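Recovering from a gripper stall during tray handling

Applies to: two-finger linkage grippers with foam-faced pads, Palell controller, wrist camera fitted
Last revised: Jun 29, 2023

This page covers one fault. The gripper closes on a utensil or a tray handle, the finger motor reaches its current limit before the pads reach the commanded width, and the controller drops the arm into a protective hold. The log shows "grip stall, axis 7". On the Lurelbridge table-laying cell it came up often enough last September that we wrote down the procedure, and it has been changed twice after people got their fingers too near the pads.

The arm is still powered in a protective hold. The brakes are off and the joints are being held by the motors. Clearing the message on the pendant lets the gripper finish the move it was refused, at full commanded force. One of us found this out with a hand on the tray. The injury was a bruise and the plate survived, but the default force setting is enough to do worse.

Before you start

You need the pendant, a 2.5 mm hex key, a steel rule, a clean lint-free cloth and a spare pair of pads. Tell everyone at the table that you are working on the arm. If a second robot shares the area, stop that one as well. The two controllers do not share a stop circuit unless you have wired them that way, and ours were not.

Making the arm safe

1. Press the emergency stop. Do not use the pause button on the pendant. Pause leaves the gripper motor energised.
2. Wait for the brakes. You will hear them engage one after another. The status line should read "power off, brakes on".
3. Support anything the gripper is holding. The finger linkage is not self-locking and will relax when the motor current goes. A fork will drop. A loaded tray will tip towards the free end.
4. Remove the object by hand, pulling along the line of the pads. Do not lever it out sideways, as this bends the pad carriers.
5. Move everything off the table within reach of the fingers.

Finding the cause

Work through the checks in this order. The first two account for most of the stalls in our log.

Pad seating. Look at the pad edge from the side. The foam should sit flush with the carrier along its full length. If one corner has lifted, the pads meet at an angle and the motor works against the lifted corner. Replace both pads, even if only one has come away.

Commanded width. Open the grasp file and compare the target width with the object. Measure the object with the rule. Several of our grasps had been taught on a thin-handled knife and then reused for the whole cutlery set. If the target is more than 2 mm below the measured thickness, raise it.

Linkage screws. With the power off, move each finger by hand through its full travel. It should feel the same in both directions. A tight spot usually means an overtightened pivot screw. Back it off by an eighth of a turn and test again. Do not use thread-locking fluid on the pivots.

Force limit. The controller ships with the limit at 80 per cent. We run cutlery at 40. A lower limit does not prevent the stall, and may bring it on sooner, but it reduces what happens when someone clears the message too early.

Firmware. Builds before 925 report the stall after the retry instead of before it. If you are on an older build, update before doing anything else on this list.

Restarting

Twist the stop to release it and power up with the fingers clear. Run the gripper open and close with nothing between the pads, three times, at reduced speed. Then lay out a single test item and move the wrist to its pre-grasp position with the pads wide open. Check that the stop can be reached by a person standing at the table as well as by the operator at the pendant.
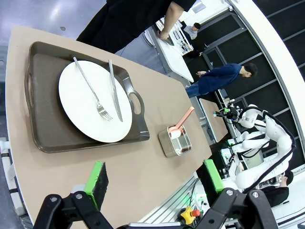
Mayuree Onsri wrote to say that step 3 should come before step 1 if the tray is already off the table, because on her cell the fingers let go faster than she could get a hand underneath. She would also like the retry switched off altogether for cutlery.

On the first point, the order stays as it is. Reaching under a powered arm is the situation the procedure was written to avoid, and a dropped tray is acceptable. On the second, we agree. Set "retry on stall" to 0 in the grasp file. The setting is per grasp, so it has to be changed in each one.

Run the test item five times at reduced speed and five at working speed. If the stall comes back, take the gripper off and send it to Stollutent with the log file and the old pads. Leave the cell locked off in the meantime, and write the fault and the firmware build on the tag.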